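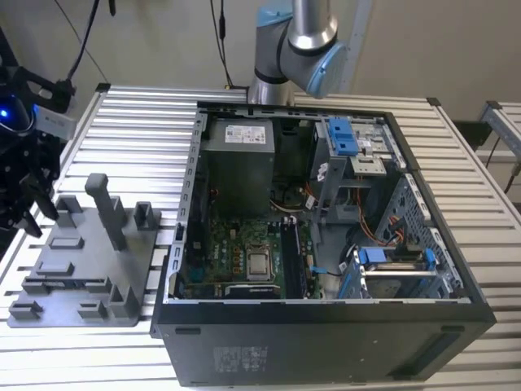 According to Rastinov, the fault first showed up as a force reading that did not settle, and they asked for every affected run to be kept in the release.

We kept them. The Andel set covers work on opened desktop towers: 2,000 runs, of which 22 ended in a protective stop. In 19 of those the arm pressed a memory module against a closed clip and went on pushing until the force limit cut in.

Cause
The limit was read from an old settings file — the Traletti cell had been updated, the file had not.

Files
runs/ all recordings
stops/ the 22 stopped runs, with force logs
notes.txt fault codes

Known problems
Force logs for 2 stopped runs end early. Do not use them to set limits.

Safety
Check the force limit on the controller itself before replaying any run.

Licence
Research use only. Credit Katiyar.

Last changed May 17, 2022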